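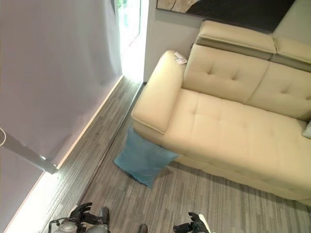 The Dredanach Home Handling Code is a set of good-practice rules for robots that pick up and tidy objects in furnished rooms. It was drawn up at Ravenport and has been in use since June. The current text is dated January 25, 2020, and has 24 clauses in 3 parts: approach, grip and release.

The approach part deals mostly with floors and soft furniture. A robot must slow down before its fingers come within reach of upholstery, and it may not brace an arm against a seat or armrest. Items on the floor are to be lifted clear – dragging is not allowed.

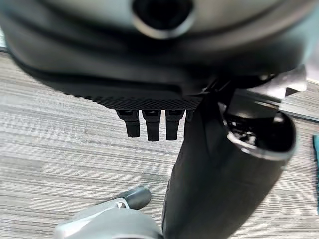

Clause 11 covers close work, when the gripper is near hard objects and a wrist camera gives the main view. The operator must confirm where each fingertip is before closing it. Striped or streaked carpet, with its bands of gray and beige, is listed as a surface that needs a second check, as is any black tube or housing that takes up much of the view.

Ostside and Akande both test against the code. The Ostside trial ran to 1,336 picks, and a robot must complete 95 percent of its picks without a fault to pass. Results are kept with the clause numbers they refer to.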